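Saturday, January 24, 2009

Third week of the no-sugar business and I still can't say I feel any different. Yara swears her skin cleared up in ten days. Yara also swore by the magnet bracelet, so I'm keeping my opinion to myself until the end of the month.

Went to the town meeting at Drernley this morning about the water rates. Brock Cloutier had a chart. According to the chart we'll all be saving 18 percent by June, and the only thing we have to do first is pay more. I asked where the 1,941 dollars for "outreach" went and he said he'd get back to me. He said that in the fall too. Zinhle voted yes and then complained about it the whole drive home.

Bought a used radio from the Undby thrift store, 40 dollars, and the man told me it was "tested." Tested by who? It gets one station and a hum. I'm giving it until Monday and then it goes back, receipt and all.

Hélène called after lunch to read me an article saying people can learn anything in 100 hours if they go at it right. She wants to start Portuguese. I said fine, call me at hour 101. She laughed but I think she was a little hurt, so I should phone her tomorrow.
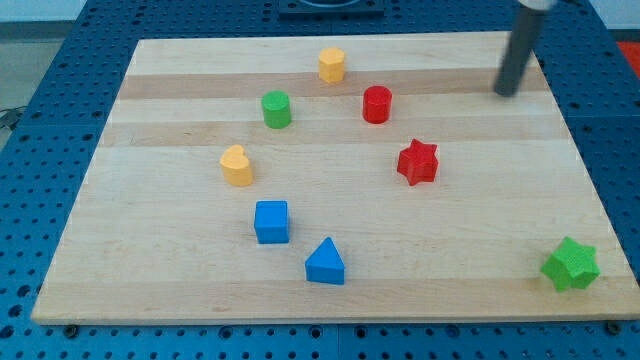 Wooden shapes on a maple board, all bright colors.

Soup again for supper. Unathi says snow tonight, six inches. The sky looks perfectly clear to me. Left the shovel in the garage.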